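Eltow Packing Set
README, version 6

Contents

Eltow is the student project of the Hallgrímsson robotics club. The set holds recordings of two-handed packing and unpacking of small household items, made by club members with hand-held grippers. It was put together for the spring competition and is now shared with other school and college clubs.

Recordings: 438
Objects: chargers, cables, phone stands, spray cans and similar small goods
Container: cardboard box, open at the top
Tabletop: tan, cork-like
Maintainers: Dagný Kragh, Halfdan Riis
Last updated: Sep 6, 2023

How it was recorded

Each member works both grippers, one per hand. Items may touch or lie across each other in the box. Cables are coiled before a session but are not tied. We left the background alone between sessions, so toys, power strips and lamps turn up in many recordings. 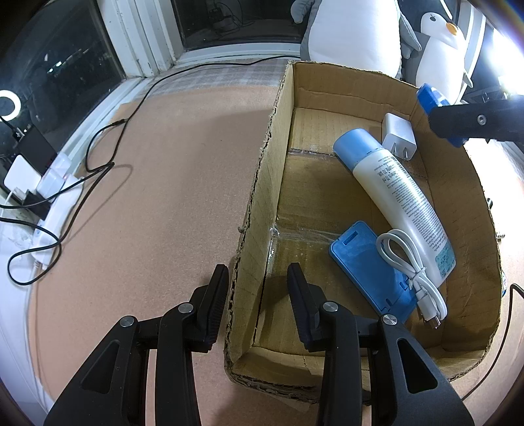
Boglárka Veres wrote back after trying the March version that cables were the hard part for her club's model, and she asked for a separate label when a cable rests on top of another item. That label is now in the set as cable_over. It was added by hand, and older recordings were checked a second time.

Labels

start, end: time in seconds from the beginning of the recording
hand: left, right or both
item: name from items.txt
cable_over: yes or no
result: done, dropped or stopped

Recordings marked "stopped" were ended by the operator. Leave them out for training unless you want failed attempts.

Known problems

Lamps and reflections in the window glass can confuse trackers. Boxes were reused until they wore out, and some have torn edges. Left and right were swapped in the first batch of labels; this was fixed in version 4. Anyone still on version 3 should download the set again.

Use

Free for classes, clubs and competitions. Please name the Eltow project in your report. Send corrections to Dagný with the recording number and the time in seconds.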